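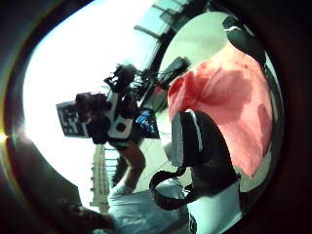

Handheld unit with its square marker board, held up by the window

Brondivness Handheld Kit — planning your order

If you are putting together a budget for teaching robots from hand-held work, we'd gently suggest starting with 2 kits, so one person can carry on while the other charges. Each kit is $1,260, and spare marker boards are $85 apiece. Do think about your windows, too — strong daylight behind a marker can make it harder to track, and a plain blind is a kind thing to add to the list. Orders placed by December ship from our Prellholm store.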